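Search tickets and articles
Search

Hand-held gripper: left finger lags on close, width reading jumps near full open

2022-07-15
By Sorcha Mulcahy

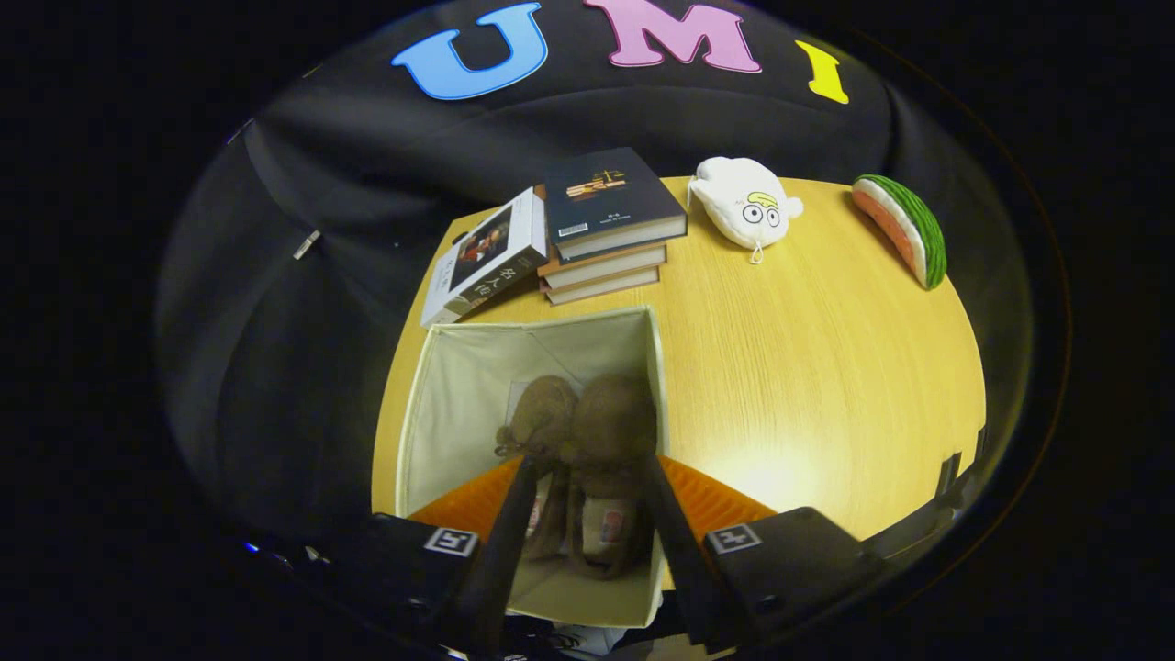 Wrist camera view, slipper bin task. Both finger tags in view.

Unit: hand-held gripper, Brophy body, wide lens wrist camera
Station: tabletop, bin and soft goods
Status: closed, parts on order

Reported problem

Operator says the left finger closes late. The trigger moves a short way before the left side follows, and the right side is fine. The width reading from the finger tags also jumps when the gripper is close to full open. On the last batch 17 recordings out of 70 were rejected by the Clomeo check for missing width values.

First checks

Wiped the lens and both tags with a dry cloth. No change. Checked the light level at the table and turned off the lamp on the right in case of glare on the tag. Still jumping. Turned the lamp back on.

Restarted the logger. Same result, so I left the software alone after that and went to the hardware.

Opened and closed the gripper slowly with nothing in it and watched the raw video on the laptop. The left tag tips a little at full open. When it tips far enough the reader loses it for a few frames and the width goes blank. When it comes back, the value is off by 3 mm and then settles.

Cause of the jump

The block that carries the left tag was loose on its carrier. Both screws turned by hand. I could not find any thread lock on them. The right block was tight.

Took the left block off, cleaned the screw holes, put in fresh screws with medium thread lock and tightened them evenly. Do not go hard on these. The carrier is printed and the holes strip.

Re-ran the tag calibration with the block back on. You have to do this any time a block comes off, even if it looks like it went back in the same place. Steps, for whoever has it next:

Close the fingers all the way and hold until the logger beeps.
Open all the way and hold again.
Repeat with the gripper turned on its side.
Save under the unit name and restart the logger before recording.

If the logger does not beep on the closed position, the old calibration is still loaded. Clear it by hand and start over.

Cause of the lag

Separate problem. With the fingers off I moved the carriages on the rail. The right one slides freely. The left one drags for the first part of its travel. There was lint packed in behind the rail cover on that side, gray and brown fuzz, a fair amount of it. Picked it out with tweezers, wiped the rail and put on a thin coat of the light Hotano grease.

That took care of most of the drag. There is still a small click on the left when changing direction, and I think that is the pinion. Ordered a new one from Jetell along with a spare rail cover. The click does not show up in the width data, so the unit can be used until the part comes in.

Fingers went back on with the pads seated behind them. Check that the pads sit flat. If one is twisted the finger bends to the side when it pushes on something, and the tag goes with it.

Test

Ran 6 slipper picks from the bin at normal speed. Width was present in every frame on all of them and the two sides now start moving together as far as I can see on the video. Also ran the open and close cycle for ten minutes with nothing in the fingers, no dropouts.

The old rejected recordings can't be saved. Please redo them and don't patch the width by hand.

Care from here on

Put a finger on each tag block before the first recording of the day and try to wiggle it. If it moves, stop and write a ticket. Blow out the rail with the hand pump after any work with plush or fleece. Grease only when the rail has been wiped first. The last full service I can find in the log was in November, so I have moved this unit to a shorter interval.

Closing this one. I will open a new ticket for the pinion.

Comments (3)

dkh_bench
Had the same loose block on the other unit, but on the right. Same two screws. Do you have the length? The ones in the drawer are too long and touch the tag plate.

Sorcha Mulcahy
Use the short ones from the bag taped inside the lid of the case. If you only have the long ones, put a washer under the head.

tableside2
Redid the rejected set this afternoon. All went through the check. Click is still there on the left like you said.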